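3.2 Grasp-state segmentation

Each gripper stream is split into phases by thresholding jaw width over a window of 12 samples. Head and wrist views share one clock, and phase labels are assigned per hand.
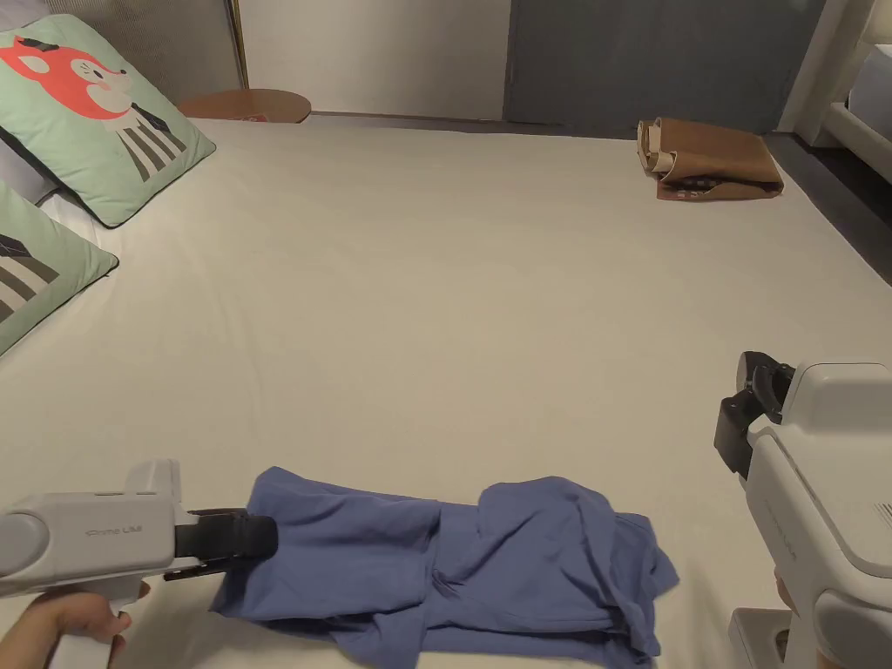 Labels from the two hands often disagree, and the planner must accept this. Tamden stores one phase per hand and derives a joint phase only when both jaws are closed. With the left jaws clamped on the edge of the shirt and the right jaws held open above the bed, the joint phase is left undefined and the left hand alone sets the cloth anchor. Anchors expire after 90 samples without contact.

The wrist view refines the anchor. We crop the region between the fingertips and regress fold direction from it.

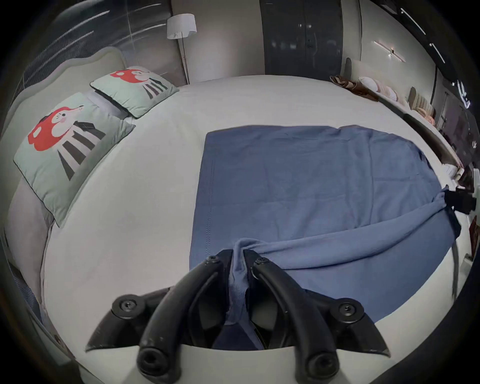
Figure 3. Wrist view: blue cloth held between the fingertips.

Crops with fewer than 17 valid keypoints are discarded before training.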